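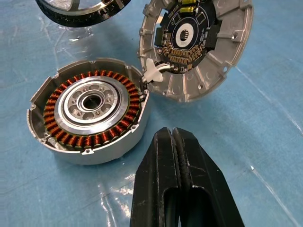 A wrist camera earns its place only if the coils are still readable when the fingers close in, one reader wrote in response to our earlier notes on the Vulix, asking that the full review deal with close work on small parts first. The request was reasonable, and the present review is organized accordingly.

## Vulix demonstration recording kit, by Mamier

**Setting.** The Ernico laboratory had the kit in use for two months, from October into December. It was fitted to a two-arm station where operators record examples of brushless motor handling for a learning system. The kit consists of wrist brackets with camera housings, a head camera, a recording program and a review program. The arms and grippers were already in place and are outside the scope of this review.

**Close views.** At working distance the wrist picture is sharp. Copper windings can be told apart tooth by tooth, and the notches on the rim of the housing are clear enough for an annotator to mark orientation. The gripper fingertips remain in view at all times, and this proved helpful when checking whether a grasp had been attempted in the right place. Very fine print on circuit boards cannot be read. Our tasks did not call for it, but laboratories that intend to teach part identification from labels should plan on another camera.

**Reflections.** The station is covered with blue plastic sheeting, and the exposure control does not handle it well. Bright streaks appear wherever the sheet is creased, and they shift as the wrist turns. Mamier's manual recommends a matte surface. We kept the sheeting -- it protects the table and is simple to replace -- and locked the exposure by hand at the start of each session. The control for doing so is three menus deep and does not remember its setting.

**Recording.** Operators completed 213 demonstrations. Of these, 47 were rejected at review, most of them for hesitation or a missed grasp. The review program places the wrist and head views side by side on a shared timeline, and a reviewer can accept, reject or trim an example without leaving the keyboard. Trimming keeps the original file. We consider this the strongest part of the product. 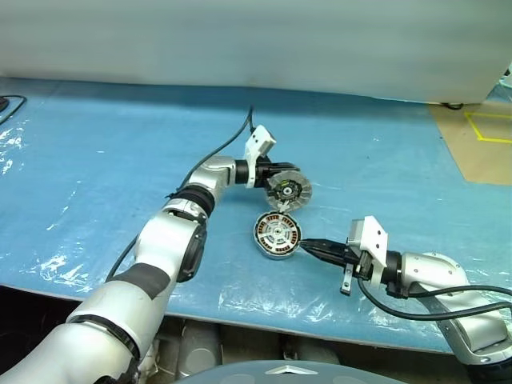 *Head view: both arms at work over the motor parts.*

The head camera supplies what the wrist views cannot, namely the position of both arms in relation to each other. Its coverage is generous and takes in the near edge of the table. Annotators asked for a crop function. At present, cropping must be done after export.

**Cables.** The cables need slack to follow the wrists, and that slack hangs in loops beside the arms. No clips are supplied. Ngcobo, the distributor, sent a set on request at no charge -- they should be in the box.

**Export.** Files open in our training software without conversion. Joint positions and video share one clock, and we found no drift in the sessions we checked. Rejected examples are exported too unless a box is cleared, and the default should be reversed.

**Recommendation.** Suitable for laboratories already operating a two-arm station. Purchasers working on glossy surfaces should request a trial first. The laboratory has asked Mamier for a saved exposure setting and will retain the kit for the next group of tasks, beginning with end cap placement.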